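Setting Up the Flotbridge Two-Arm Kit
Place the part flat on the table, near the left gripper.

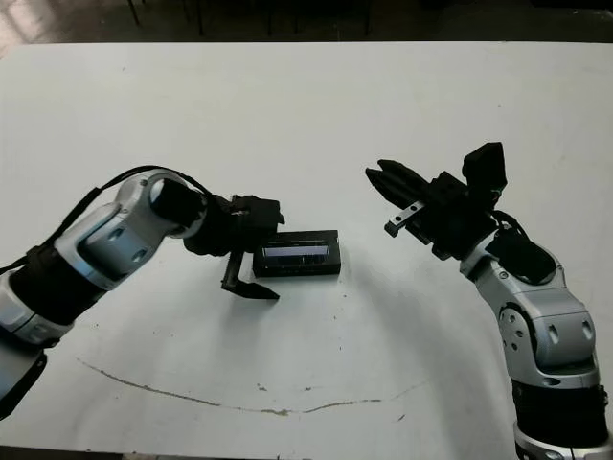

By Atif Jatoi | 13 May 2020

Bolt both arms down facing each other, then load the Niltetti pick program. Start at low speed — the default is 200. Use the left arm for the first lift.

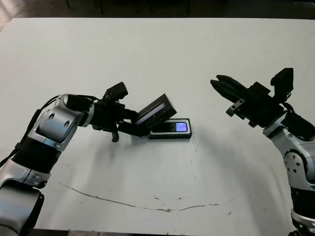 Checking the grippers
Open both fingers slightly and keep the gap between them clear.
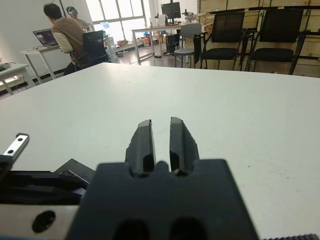 Tanoli writes that the finger screws need retightening after 2 days.

For placing, bring the phone in level over the tray, then lower it.
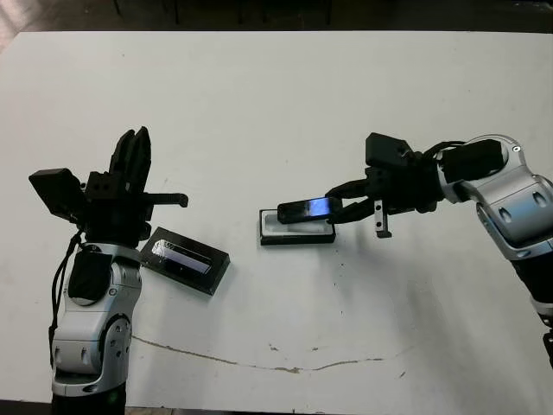 Cliranari asks if the kit ships with trays. It does — there are four.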